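**Re-sealing a granite worktop: how often, and is the Zurner stuff any good?**

*posted by orkgate_kitchenette*

Hi all, we moved into a 1990s house in October and inherited a dark granite worktop. No paperwork, no idea who fitted it. The previous owners left half a bottle of Zurner stone sealer under the sink, so I'm guessing it was sealed at some point, but when??

Water beads up nicely by the hob but goes dark near the tap and takes ages to fade. A local place (Tillman) quoted me £157 to come and do the lot, with a "ten year" product. Is that fair, or is it a Saturday-job-for-me sort of thing? I also don't want to end up with that sticky haze my sister got on hers.

**marblemad**

Do it yourself! I've done mine for 9 years and it takes an evening. Clean it properly first (washing-up liquid, then plain water, then leave it overnight to dry right out), wipe the sealer on with a lint-free cloth, give it 10 minutes, and then buff off every last bit. The haze is just sealer that's been left sitting on top. If you do get it, a bit more sealer on a cloth will usually loosen it and then you buff like mad.

I'd bin the old bottle though. You don't know how long it's been open and a new one isn't dear.

As for how often, go by the water test and ignore the label. Mine wants doing by the tap every year and the rest hardly ever.

**cikus_road_diy**

£157 isn't daft if they're stripping the old sealer off first, so ask them that. If it's only a wipe-over then no, keep your money. I'd also ask what the ten years covers, in writing, as mine turned out to cover stains from food but nothing to do with limescale (and we live in a very hard water area, so thanks for that).

We nearly ripped ours out and went for quartz, got as far as a £4,000 quote. Glad we didn't in the end, I like the granite.
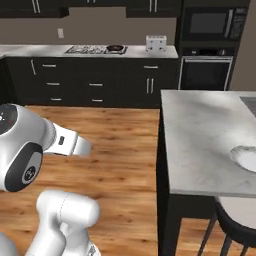 *Simulated kitchen, plank floor, white arm*

One more thing, check the silicone round your sink before you seal anything. If water's getting in under the edge, the stone will stay dark there whatever you put on top. Ours did exactly that until I redid the bead.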